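Category: Toys and Cartoons > How Stories Work

What Is a Character Bio?

If you have ever bought a toy robot, a toy knight or a toy monster, you may have found some writing on the back of the box. It gives the toy's name and tells you what the character is like. This short piece of writing is called a character bio. "Bio" is short for "biography," a word for the story of someone's life.

A bio on a toy box is much shorter than a real biography. It might be only five or six sentences long. In that space the writer has to explain who the character is, what the character can do and what the character finds hard.

Why do toys need bios?

A toy made of plastic can't talk or move by itself. When you take it out of the package, you don't know if it is brave or shy, or if it is friends with the other toys on the shelf. The bio gives you a place to start.

Bios also help the company that makes the toy. Often the toy, the cartoon and the comic book are made by different people in different buildings. All of them need to agree about the character. If the cartoon says a robot is afraid of heights and the comic shows it flying for fun, fans will notice. A bio is something everybody can check.

Many toy lines started with the toys first. The designers made the figures, and then a writer was given a pile of drawings and asked to make up names and personalities for them. The writer had to look at each drawing and decide who it was.

What goes in a bio?

Most bios have the same parts, although they may come in any order.

Name. This is usually at the top in big letters.

Job. In a story about two teams, each character has a job on the team. One may be a scout, who goes ahead and looks for danger. Another may be a medic, who fixes the others when they are hurt.

Personality. This says how the character behaves. Is it bossy? Does it tell jokes? Does it like to be alone?

Powers or skills. Here you find out how fast, strong or clever the character is.

Weakness. This is something the character is bad at, or something that can stop it.

Some bios have a motto too. A motto is a short saying that the character might repeat, and it is printed in quotation marks. 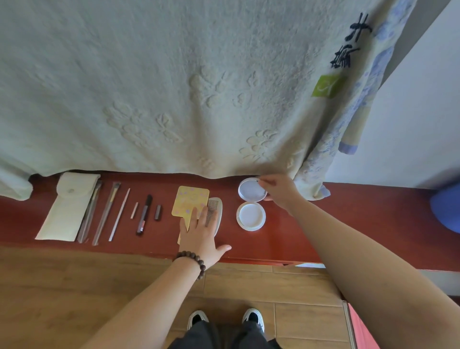 Why do heroes have a weakness?

Think about a story in which the hero can do everything. A villain attacks and the hero wins right away. Another villain attacks and the hero wins again. After a while you would stop wondering what happens next.

A weakness gives the writer something to use. Say that a hero named Gulliven is very strong but takes a long time to make up his mind. Now the writer can put him in a place where he must choose quickly. You don't know if he will do it in time, so you keep reading.

There are two main kinds of weakness. The first is a weakness of the body. A robot may run out of fuel, or a knight may have one piece of armor that is thinner than the rest. The second is a weakness of the personality. A character may be jealous, or too proud to ask for help. Writers like the second kind because it can cause trouble in any story, even one with no fighting in it.

What are the numbers for?

Some toy boxes have a chart with scores for things like strength, speed and courage. The scores often go from 1 to 10. A character called Hillumari might have 8 for speed and only 2 for strength.

The scores let you compare characters. Hillumari would lose an arm-wrestling match with almost anyone, but she would be a good choice to carry a message. In the stories, though, the scores don't decide everything. A slow character can beat a fast one with a good plan.

Children sometimes cut the charts off the boxes and keep them in a folder. Arturo Valentini, who collects old toys, has 341 of these cards. He began when he was eight years old and used a shoebox.

"I read the cards more than I played with the toys," he says. "I could tell you everybody's speed."

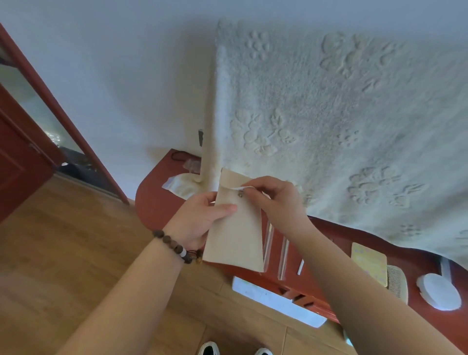 Can a bio be wrong?

Yes, and it happens quite often. A bio may be written a year before the cartoon is finished. While the cartoon is being made, the people working on it may change their minds. A character who was supposed to be grumpy gets a funny voice, and viewers like it, so the character becomes funny. The box still says "grumpy."

Fans have a word for the facts that count as true in a story. The word is "canon." When a bio and a cartoon don't agree, fans may argue about which one is canon. Sometimes there is no answer. The comic book can have its own canon and the cartoon can have another.

Bios can also change when they are translated. Names are hard to translate, and a joke that works in one language may make no sense in a different one. The translator may write a new joke or leave it out.

How does a writer make one up?

Jong-dae Geum writes bios for a set of small monster figures called Bullomia. He starts by looking at the drawing for a few minutes without writing anything. Then he asks what the monster would do if it were late for dinner. Would it run? Would it make up an excuse? Would it forget about dinner?

He writes a long version first and then cuts it. One of his first drafts had 2,000 words in it, and the back of the package had space for 60. The hardest part, he says, is taking out the parts he likes.

He also reads his bios out loud. If he has to stop for breath in the middle of a sentence, the sentence is too long.

Try it yourself

Pick a toy or a drawing that doesn't have a bio. Give it a name and a job. Write one sentence about how it behaves and one about what it does well. Then give it a weakness that could get it into trouble.

Now write a bio for a second character who would find the first one annoying. Put them both on the same team.

Words to know

Bio: a short piece of writing about a person or character
Canon: the facts that count as true in a story
Draft: a piece of writing that isn't finished yet
Motto: a short saying that belongs to a person or group

Comments

robotfan_leo
My robot's box says he hates water but in the show he lives in a submarine

Ms. Cervantes
My class wrote bios for the erasers in the lost and found box. The "late for dinner" question worked well with the ones who were stuck.

pia
what if the weakness is that it has no weakness and it gets bored

robotfan_leo
pia that's a good one, I'm using that for the villain

Related

How Are Action Figures Made?
Why Do Villains Laugh?
What Does a Voice Actor Do?
Sidekicks and What They Are For
How a Comic Book Page Is Drawn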